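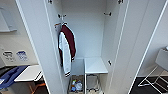
A reserve is only as large as the path that people take through it, Capucine Besnard once remarked, and the managers of the Skavimham wetlands have had reason to test her claim. The reserve covers 310 hectares. Most of its visitors see a single boardwalk, a parking area and the north bank of the Suta River.

Chapter 6
Visitors and Protected Land

Public land agencies are asked to do two kinds of work. They must keep soil, water, plants and wildlife in good condition, and they must open the same land to people who want to walk, fish, paddle and camp on it. The laws that create reserves usually name both duties and seldom say which one comes first. The choice is left to managers, who make it many times a year in small decisions about gates, trails, permits and signs.

This chapter looks at how those decisions are made. It builds on the discussion of funding in Chapter 2, where entrance fees were treated as income. In the present chapter, fees are treated as one of several tools that shape when people come and where they go.

6.1 The Skavimham Case

Skavimham was set aside to protect a chain of shallow ponds used by wading birds. For many years it had no marked trails. Local residents entered from the Courtois Road side and followed deer paths to the water. Ground cover along the banks wore away, and by early summer the nesting areas nearest the road were often left empty.

The first plan closed the Courtois Road entrance. Use of the banks fell for one season and then returned, as visitors found other ways in. The second plan took a different course. The agency built a boardwalk from a new parking area, placed a viewing platform at the end of it, and limited entry to 300 people a day between February and the close of the nesting season. The old paths were planted over with sedge and willow.

Bank cover improved along the south ponds. Results on the north side were mixed - the boardwalk drew more people to that bank than the planners had expected, and the platform had to be moved back from the water. Residents also objected that the daily limit favored visitors who could book ahead. The agency later held a share of the permits for same-day use, issued at the gate from 7 a.m.

6.2 Carrying Capacity

The term "carrying capacity" came into recreation planning from range management, where it referred to the number of animals a pasture could support. Applied to people, the idea is harder to use. Ten quiet visitors on a hard surface may do less harm than one who leaves the trail with a dog. Weather, season and soil type all change the result.

For this reason, many agencies now begin with a statement of the conditions they wish to keep, such as the width of a trail or the number of active nests. They then check those conditions on a set schedule. When a limit is passed, a response agreed on in advance is put into effect. The Fukavetti Lake plan, discussed in Section 6.4, follows this model and shows some of its costs - chiefly the staff time needed for field surveys.

Key Terms

Carrying capacity
Dispersed use
Indicator
Permit allocation
Site hardening

Before reading further, review the map of the Suta River basin at the back of the book and locate the two entrances described in Section 6.1.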